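Wer wissen will, was ein Abzug wert ist, muss ihn umdrehen

Von Gintarė Sepp
9. November 2025

Muammer Kurtuluş hat 25 Jahre lang Nachlässe geordnet, die meisten davon Fotografien. Zuletzt betreute er die Sammlung Cordeiro, deren Landschaftsaufnahmen seit Juli bei der Firma Fundum erschlossen werden. Zum Gespräch kommt er mit einer Mappe und einem weichen Bleistift, den er während der ganzen Zeit in der Hand behält.

Angefangen habe er mit Familienalben, erzählt er. Eine Erbengemeinschaft habe ihm damals elf Kartons übergeben und gefragt, was davon wegkönne. «Ich habe gesagt, das kann ich in einer Woche beantworten. Gebraucht habe ich bis zum übernächsten Frühjahr.» In den Kartons lagen Hochzeiten, Autos und Hunde, dazu viele Reisebilder. Gerade die Reisebilder würden von den Erben am schnellsten aussortiert, weil niemand darauf zu erkennen sei.

Kurtuluş hält das für einen Fehler. Eine Landschaft lasse sich oft genauer bestimmen als eine Person. Felswände, Flussbiegungen und Bergkämme blieben lange genug stehen, um sie mit Karten zu vergleichen. «Bei einer Tante ohne Namen bin ich auf die Cousine angewiesen. Bei einer Schlucht nehme ich das Kartenblatt.»
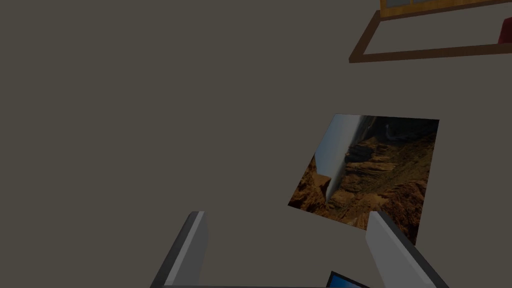
Die Sammlung Cordeiro umfasst 3000 Abzüge und einige Schachteln mit Negativen. Beschriftet war beim Eintreffen nur ein kleiner Teil. 261 Abzüge trugen auf der Rückseite einen Ort, viele davon in einer Abkürzung, die außer dem Fotografen wohl keiner verstanden hat. «Da stand dann ‹W. oben, zweiter Tag›. Wir haben lange gebraucht, bis klar war, dass W. für Wallevgate steht und dass es sich um eine Unterkunft handelt.»

Von da an ging es schneller. Aus einem Gästebuch ließen sich die Reisedaten ablesen, aus den Reisedaten die Reihenfolge der Filme. Kurtuluş arbeitet dabei grundsätzlich von der Rückseite her. Stempel des Labors, Papiersorte, Klebereste, Bleistiftzahlen: Alles wird notiert, bevor jemand über das Motiv spricht. Kugelschreiber und Filzstift sind am Arbeitsplatz verboten. Auch Haftnotizen mag er nicht, der Kleber wandere ins Papier.

Auf die Frage nach Handschuhen winkt er ab. Bei Glasplatten ja, bei Negativen ja. Bei Papierabzügen genügten ihm saubere, trockene Hände und der Griff am Rand. «Mit dicken Baumwollhandschuhen knickt man die Ecken. Ich habe das oft genug gesehen, auch bei mir selbst.»

Schwieriger als das Ordnen findet er das Aufhängen. Viele Familien wollten am Ende ein paar der großen Landschaften an der Wand haben, und zwar die Originale. Er rät dann zu Reproduktionen. Farbabzüge aus den Sechziger- und Siebzigerjahren verlören bei Tageslicht sichtbar an Farbe, meist gehe zuerst das Blau — übrig bleibe ein rötlicher Himmel, den später alle für einen Sonnenuntergang hielten. Wer unbedingt das Original zeigen wolle, solle es an eine Innenwand hängen, nie über die Heizung, und nach einigen Monaten gegen ein anderes tauschen. Ein Passepartout gehöre immer dazu, damit die Schicht nicht am Glas klebe.

Für die Ausstellung in Clerkcombe wurden 60 Motive ausgewählt. Gezeigt werden ausschließlich neue Abzüge. Es gab darüber Streit, auch innerhalb der Familie.

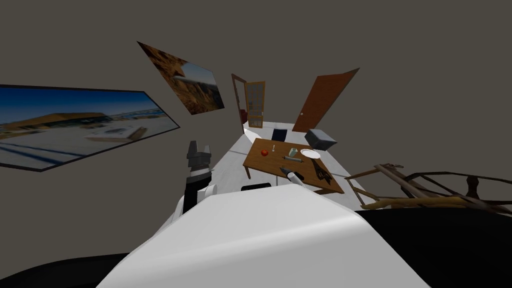
Refilwe Du Plessis hält die Entscheidung bis heute für falsch. Ein neuer Abzug sei sauberer, sagt sie, aber er sei eben auch größer und kontrastreicher als alles, was der Fotograf je in der Hand gehabt habe. Wenigstens eine Vitrine mit Originalen hätte man einrichten können, bei gedämpftem Licht.

Kurtuluş kennt den Einwand. Die Vitrine sei geplant gewesen, am Ende habe das Geld für das passende Glas gefehlt. «Sie hat in dem Punkt recht. Die Leute sollten sehen, wie klein die Dinger sind.»

Was mit den unbestimmten Abzügen geschieht, ist offen. Weggeworfen wird vorerst nichts. Sie liegen nach Papierformat sortiert in säurefreien Umschlägen, und jeder Umschlag hat eine Nummer. Wer eine Gegend wiedererkennt, kann sich bei Fundum melden und bekommt einen Termin zur Durchsicht.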